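We use cookies to improve your experience. By continuing you accept our cookie policy. OK

Open day at the old Vivley print works, Trukau
17 Apr 2021

Quick one, train leaves in 10 minutes and my thumbs are cold. Went out to Trukau for the Vivley open day. They've printed travel guides and hotel books there for 85 years, and you can smell it from the parking lot. Ink, glue, warm paper.

Got in line at the side gate, 5 dollars, paper wristband. First stop the plate room. Small, loud, way too many of us in it. The guide talked fast and I lost half of it under the fans. Something about the old Gallagher press, which ran until January and is now parked behind a rope. Huge thing. Kids wanted to climb on it, parents said no, kids tried anyway.

Then the bindery — best part by far. They let you fold a sheet yourself, sixteen pages, and of course I got mine upside down. Sewing machines for the good books, glue line for the cheap ones. The glue line does 800 an hour on a good day. I asked if the sewn ones realy last longer and got a ten-minute answer. Yes, basically.

After that the main hall, where the finished titles were out for people to look at. 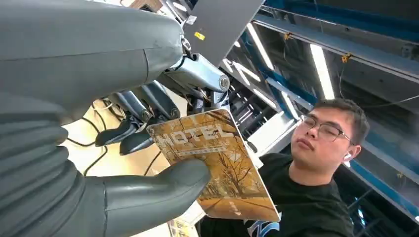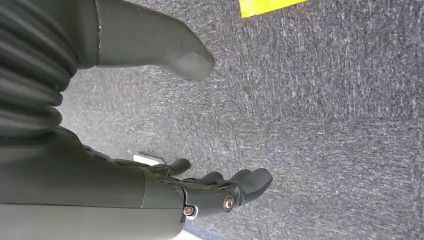 Visit to Trukau, open day. The book in the first one says HOTEL across the cover.

Coffee was in the canteen. Weak, but free. Cake gone by noon, so go early if they do this again. There was a table of misprints for sale too, I bought a city guide to Alten with the map section bound in twice. Might be the only way I don't get lost there.

Missed the paper store because I got the time wrong, my own fault. People coming out said it was mostly pallets anyway. Also missed the talk on cover foils, wich I did want to hear. Next time.

Getting there: bus from Alten station, then a walk along the canal. Signs are bad. Keep the water on your left. Toilets by the loading dock, long line all day. Wear flat shoes, the stairs up to the plate room are steep metal ones.

Train's here. More on the Gallagher press when I'm home.

3 comments · 12 shares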